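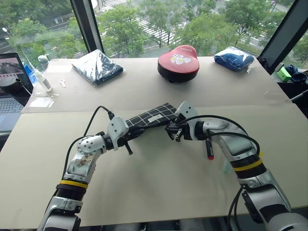

Work in this period went almost entirely into the gripper comparison. The two arms have been on the same table since the start of August, and we have kept everything except the fingers and the controller settings as constant as we could. Most of the hours went to cloth, because that is where the first report showed the weakest results. The black fabric with the white grid has become our standard test piece. When it is held between the two grippers, any twist or fold shows up in the lines, and the operator can score the hold from the camera view without walking over to the table. We covered the tabletop with cardboard sheets, which gives the cameras a plain light background and is cheap to replace.

Grippers

Two finger sets were tested, the Mirkberg and the Pryor. Each was given 200 pick attempts on a single layer of fabric lying flat, followed by a handover to the second arm and a two-handed stretch.

The Mirkberg fingers pick up a flat edge more reliably. They also tend to take two layers when the cloth is folded under itself, and the operator then has to release and start over. The Pryor fingers miss more often on the first try but rarely take a second layer. Once they have the cloth they hold it well under tension. Slip during the stretch was the main failure with the Mirkberg set and we saw much less of it with the Pryor.

Neither set does well on items in plastic bags. The bags slide, and closing harder only bunches the plastic. We have stopped counting bagged items in the main comparison and will report them separately.

Controller

The Jorkar controller was installed on both arms in the second week. It took longer than planned. The force limits in the default profile are set for rigid parts, and the arms stopped every time the fabric went tight. Hannelore Widmer rewrote the profile and lowered the closing speed for the last 10 mm of finger travel. Unplanned stops during the stretch dropped to around 5 per session after that, and most of the remaining ones come from one arm lagging the other at the start of a pull. We have a support request open for this (ticket 2142) and expect an answer before the next report.

Cameras

The large windows are still a problem for the wide view. In the morning the exposure is fine. By mid-afternoon the glass is bright enough that the dark fabric loses detail, and the grid lines are hard to read at the folds. We moved the scored runs to before noon as a stopgap. A blind has been requested from the building.

Budget and schedule

Spending is within the plan. The one item not in the original estimate is a second set of Pryor fingertips, as the pads on the first set wore faster than expected at the corners. The schedule is one week behind because of the controller work. We do not need an extension at this point.

Next period

Repeat the fabric series with the new Jorkar profile on both finger sets, using the same operators.

Run the mixed-item series with garments out of their bags, and with the stiffer cushion as the rigid comparison.

Measure pad wear on both finger sets at fixed intervals.

Write up a recommendation for the Zurusus cell. At present we lean toward the Pryor set, but we would like the repeat series finished before committing to an order.

Decision needed from you: whether bagged items should stay in scope. If they do, we will need to look at a suction option, and that is not covered by the current budget. An answer by Wednesday would let us include it in the next parts order.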